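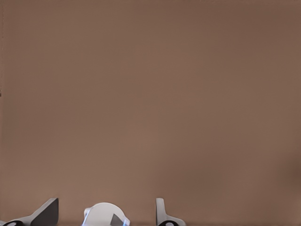

Image: Losia Interiors

Rental Cottage Walk-Through, Changeover and Pre-Season
Previsgate Holiday Lets, Unit 16 (the Jestau Road one)
Month: July
Filled in by: property manager
Key: OK / FIX / WATCH / N/A

OUTSIDE

1. Front steps, loose or rocking treads: FIX
Second step rocks. It rocked last July too, when it was marked WATCH. We have now watched it for a year and it has not improved.

2. Handrail takes full body weight: OK
Mine, after lunch.

3. House number readable from the road: WATCH
The 1 has dropped and hangs at an angle. The pizza place has learned to cope. The ambulance service should not have to.

4. Exterior light, motion sensor: OK
Comes on for people, cats, moths and the mailbox.

5. Trash bins, lids present and latching: FIX
One lid, two bins. The raccoons have a favorite.

ENTRY AND HALL

6. Door lock and deadbolt, key turns both sides: OK
Lift the door slightly while turning. Guests have been told this in the welcome book, page four, which is why they all call.

7. Smoke alarm, test button: OK
Very OK. Ears still ringing at item 11.

8. Carbon monoxide alarm, test button and expiration date: FIX
Beeps when pressed, but the date on the back has passed. Replacement ordered, Thursday delivery. Unit stays closed until it is on the wall.

9. Rug has non-slip backing: N/A
Rug has been taken. Not by us.

KITCHEN

10. Fire extinguisher, gauge in the green: OK
Also moved. It was behind the flour, where no fire would ever find it. Now on the bracket by the back door.

11. Stove burners light and shut off: OK
Left rear takes three tries. Knob marked with tape.

12. Outlets near sink, test and reset: OK
Both tripped and reset as they should. The clock on the microwave did not survive and is flashing noon.

13. Water heater setting: FIX
Far too hot at the tap. Somebody likes their showers medieval. Turned down, recheck at next changeover.

14. Knives stored safely: WATCH
Seven knives, none of which could cut butter. Safe by neglect.

BEDROOMS AND BATH

15. Windows open wide enough to climb out: FIX
Back bedroom is painted shut. The Gounder crew did a lovely smooth job on that trim, right over the gap. They are coming back with a blade and, I hope, some remorse.

16. Bunk bed rails tight: OK
Tightened all bolts. One left over, origin unknown, taped to the frame until it confesses.

17. Tub mat and grab bar: OK
Bar solid. Mat new.

18. Cord loops on blinds secured up high: OK

PAPERWORK

19. Emergency sheet posted, correct address: FIX
The sheet gave the house as 700 Jestau Road. We are 698. The people at 700 are nice, but they are not the ones who will be on fire. New sheet printed.

20. Liability card current: OK

21. Cleaning deposit, 100 dollars, returned or held: HELD
See rug.

COMMENTS
Do not hand over keys until 8, 15 and 19 are signed off. The step gets done the same week, and I am not accepting WATCH on it again from anyone, including me. Spare batteries are in the drawer under the toaster, with the takeout menus and a single roller skate.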